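Programs > Community Technology > Grantee Reports > Guvbridge

Guvbridge Computer Reuse Workshop
Progress report to the Friesen Fund
Submitted 8/8/19 by Orsolya Katona, workshop coordinator

Period covered: January to date

1. Where we stand against the plan

The grant pays for the collection, testing and refitting of donated office desktops, and for handing them over to households and small groups in the Guvbridge area. The target for the full grant year is 665 working machines. We have delivered 376. That puts us slightly behind the pace we set in the application, mainly because the spring delivery from Flustau came in late and in worse shape than their inventory suggested. We expect to recover most of the gap by the end of the year, and the reasons are set out in section 3.

Spending is within budget on every line except parts, which is over. The overspend is on memory and thermal paste. We have not needed to touch the contingency.

2. Intake

Most machines this period came from two sources. Gremivon closed its downtown office and gave us all of its desktops in one go, with power cords and keyboards but no monitors. Flustau sent older towers in mixed condition. Many had already had their drives pulled, which saves us the wiping step but means we have to buy drives before the machine can go anywhere.

We turned away one offer of laptops. The batteries were swollen on several of the samples and we do not have a safe place to store them.

3. Bench work

Réjean Chisholm runs the bench and has rewritten the test sheet since the last report. The old sheet had the technician power up the machine first and open it only if something failed. Under the new one every tower is opened before it is plugged in. The order is now:

Blow out dust, including the power supply.
Check the capacitors for bulging or leaks.
Take out the old heatsink and fan, clean off the paste and look over the processor and socket.
Reseat the power connectors and check the loose cables for nicks.
Fit memory, then the cooler with new paste.
Fit a drive, power up and run the overnight test.

The change added time per machine at first and we lost ground in the spring because of it. It has paid off since. Only 22 machines have come back from recipients this period, most of them with faults in the drive. Under the old sheet the commonest complaint was overheating, and we have had very few of those this time.

The slowest part is still the stage in the middle, when the cooler is off and the tower is waiting for memory.

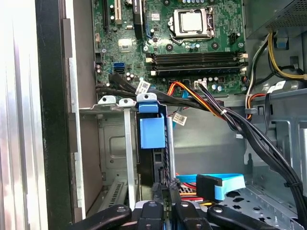 We try not to leave towers like that overnight, but when memory runs short they back up on the shelves. Réjean now keeps a small stock of the common types set aside so that a tower can be closed the same day it is opened. He has also asked people to leave barcode labels on cables alone. The old practice was to peel them off for neatness, and it left glue on the insulation and told us nothing about which part had been swapped.

Cable routing is the other thing we are working on. In the older towers the bundles tend to run straight over the board, and a loose one can end up against the fan once the cooler goes back. Technicians now tie cables back to the chassis before the side panel goes on – a small step, and it is on the sheet.

4. Training

The Saturday bench class has continued. Students start on scrap boards and move to donated towers once Réjean is satisfied with how they handle a processor. Two former students now do paid hours with us. We had planned a second class on a weekday evening, but the room is shared and we could not get a regular slot. We will try again in the fall.

5. Parts that cannot be reused

Boards and power supplies that fail testing go to the recycler on a monthly pickup. Cases, drive cages, caddies and screws are kept if they match a model we see often. This storage is getting full and we will need to be stricter about it.

6. Requests and next steps

We ask the Fund to approve moving $90 a month from the transport line to the parts line for the rest of the grant year. Transport has cost less than budgeted because Gremivon delivered its own machines.

Before the next report we plan to finish the Gremivon desktops, clear the shelf of Flustau towers that are waiting for drives, and send a copy of the new test sheet to the Fund. Receipts for the parts line are attached separately.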